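Leave the table alone until morning. That's my whole argument, and I've got until the bus to make it, so forgive the typing.

I was raised on the opposite rule. Nothing on the table overnight. My aunt in Kemeys wiped hers down before anyone had swallowed, and if you put your cup down to scratch your nose the cup was gone. Clean table, yes. Also nobody stayed. People ate and left, because where were you supposed to put your elbows.

Then I rented in Plonau, upstairs from Solange Tessier, who cleared up at breakfast. Plates, mugs, the ketchup, all of it sat there till seven in the morning and she did it in one go with the radio on. Took her the length of the news. I was horrified for a week. Then I started doing it too.

The tidy people have one good point, and it's food. Fine. Put the food away. Scrape the plates, lid on the butter, meat in the fridge. Ten minutes, no argument from me. I mean the rest of it. The mug. The bowl that had nothing in it but fruit. The things that are only sitting there being out of place.

Vilém Dvořáček wrote to the Purham newsletter in April to say a cluttered table is "a small defeat every evening." I like Vilém, he lent me a ladder. But defeat by what? A bowl? He also says you should own only as many plates as you have people, and I'd love to know what he does when somebody visits. Eats off the lid, I suppose.

And the storage stuff is worse. I looked up the Rallora kitchen rack on Thursday, the one everybody on my street seems to have now. It costs 769, before you buy the hooks. For that you get a place to hide mugs you are going to want again in nine hours. The mugs were allready somewhere! They were on the table.

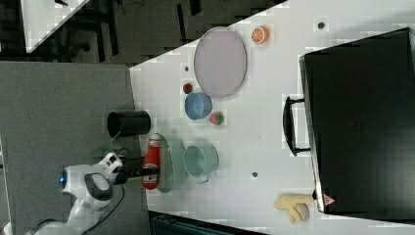
What I look at on a table is whether the things belong to a meal or to a day. Ketchup lying on its side on a plate, a mug, a blue bowl, the microwave taking up one end. That's a meal and I can live with it. Post, chargers, a drill bit, one shoe: that's a day, and I'll give the tidy people that, a day should be cleared off before bed or it turns into a month. I've had the month. Found a parking fine in it.

But plates and cups, no. They come out, they go back, they come out again. Stack them if it makes you feel better. Stand the ketchup up. Then go and sit down with whoever is still in the house, becuase they won't be there at seven and the mug will.

Bus.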